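Washing up, again

Day 2 of trying to keep on top of the kitchen in the new place in Pimham. 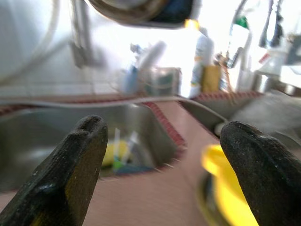
Marwa says leave it all to soak overnight and it does itself. It does not. Tried it in June, had to throw out a pan.

So, sink first. Everything out, sponge last. Quite like the red check round the edge, shows every splash though. Yellow thing on the worktop still needs a home, cupboards are full of Obadia's jars (49, he's proud of that). Moved 4 to the hall, he noticed straight away.

New sponges on the list, and a proper drainer, saw one in Ansari but it wouldnt fit. Might measure this time. Right, got to run, bus in ten minutes and I can't find teh other shoe.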